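**Notes for the Gamham workshop talk – grippers at home**

(slides off at the start, just talk)

Hi, thanks for coming out, I know parking is awful. Ask who has built anything with a motor in it. Wait for hands. Ask who finished it. Wait longer!

I got into this in February when Chantelle Botha sent me a link to a hand-held gripper build and said "you'd like this." She was right and I haven't had a free evening all month. The idea is simple enough for us to try in a shared workshop – you hold the grippers yourself, do the chore, record it, and use the recordings later to teach an arm. So the arm can wait. Good news if you've priced one.

Say the money part early, people always ask. I've spent 600 dollars so far. The fingers went through 7 versions (pass the box of rejects around, and please DON'T lose the blue one, Gerrit wants it back).

**Fingers**

- Versions one to four: too long, too bendy. Skip fast.
- Version five: Khanyisile Motaung told me to stop driving screws straight into the print and put in threaded inserts. Soldering iron, go slow, let it sink by itself. I melted two. Tell the story about the smell.
- Pads: squat and flat beats fancy. I wanted curved ones so badly and they were terrible on anything thin.

**Cables**

Longer than you think. Then longer again. My first pair pulled my left wrist back every time I reached across the table, and you can hear me grumbling on the recordings.

**What to practice on**

Start with something hard-sided. Then soft stuff in a plastic bag, and prepare to be humbled. Bags are slippery, they're see-through, and they shine under any lamp you own. Bongani Mokoena says to move the lamp. I've moved the lamp. Open question for the room, maybe somebody has a trick?

Also – tape the edges of your table where you want to stop. I kept wandering off the side.

Next two slides back to back, leave them up and take questions over them.

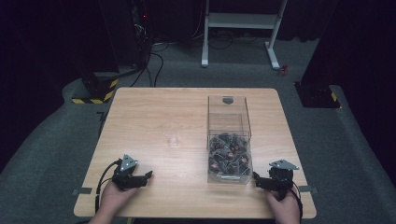
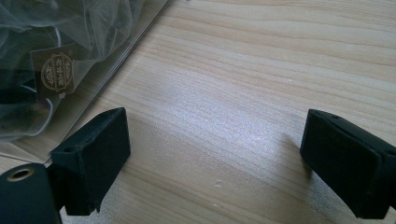
*First slide: both grippers at the table, with the clear box of small parts. Second slide: finger pads up close, with the bagged mesh.*

If there's time: Dumisani wants a second pair for the Baro bench, sign-up sheet by the door. Bring your own filament.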